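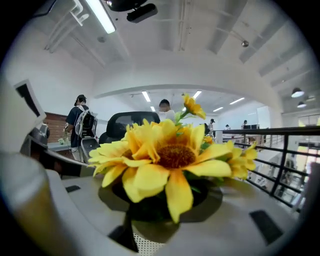
鉢に生けたひまわりの造花と手すり沿いの作業スペース

会社概要

Plurkbridgeは、ロボットおよび自動化設備の導入計画を専門とする技術支援会社です。機器の製造と販売は行わず、発注者側の立場で、要件整理、予算書の作成、見積の比較、納入後の検収までを担当します。特定メーカーとの代理店契約はありません。

業務の範囲

対象は、ハンドグリッパー、アーム、搬送装置、計測用カメラ、およびこれらに付随する計算機と電源設備です。これまでに取り扱った計画は117件で、大半は従業員数1,000名以下の製造業と研究部門からの依頼です。既存設備の更新と新規導入のいずれにも対応します。

計画は次の順序で進めます。

1. 対象作業の確定
2. 作業条件の実測
3. 機器構成案と予算枠の作成
4. 見積依頼と比較
5. 試用および発注
6. 検収

予算書の構成

予算書では、本体価格と付帯費用を別表とします。付帯費用には、治具、交換用の指先パッド、マーカー類、ケーブル、電源アダプター、保管棚、輸送費、操作者の教育時間を含めます。付帯費用は当初の想定を超えやすく、当社の計画では本体価格のおよそ3割を初期値として置き、実測後に修正します。保守費は3年分を計上し、それ以降は更新計画に移します。

消耗品は使用時間を基準に算出します。指先パッドのように摩耗する部品は、購入単価のほかに交換作業の工数を記載します。予備機の台数は、故障時に許容できる停止時間から逆算します。

作業条件の実測

機器の選定前に、対象物を用いた手作業での確認を行います。左右のハンドグリッパーを操作者が持ち、対象物、容器、置き台の高さと間隔を変えながら、把持の可否と必要な動作範囲を記録します。形状が不規則で変形しやすい対象物は、カタログ値の可搬質量や開口幅だけでは評価できません。造花のように茎が細く花の部分が広いものでは、つかむ位置と進入方向が機器構成に直接影響します。

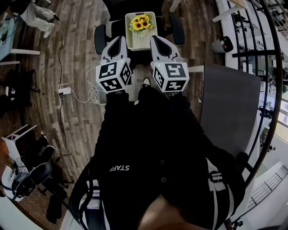 写真提供：Plurkbridge 計画部

置き台には、専用架台のほか、机や椅子など現場の什器も使用します。専用架台の要否は実測結果で判断し、不要であれば予算書から削除します。床上のケーブル経路、電源の位置、操作者の立ち位置と通路幅も同時に確認し、配置図に反映します。

見積の比較

見積は原則として3社以上から取得します。比較表の項目は、価格、納期、保証範囲、部品の供給年限、ソフトウェアの更新条件、撤去費の8項目に満たない範囲で設定し、案件ごとに重みを付けます。最安値の採用は前提としません。重みの根拠は比較表の末尾に記載し、発注者の承認を得てから集計します。

体制

計画部の責任者はArnel Macaraegです。設備調達と検収を担当し、予算書の最終確認を行います。事務所はBrurkachに、実測用の作業場はPindportにあります。実測は作業場で行うほか、機器を持ち込んで発注者の施設でも実施します。

ご相談について

年度予算に合わせた計画は、4月の発注を基準に日程を組みます。初回の打ち合わせには、対象作業の手順書、設置予定場所の図面、概算の予算枠をご用意ください。手順書がない場合は、現場での聞き取りから開始します。

記載内容は2019年10月24日現在のものです。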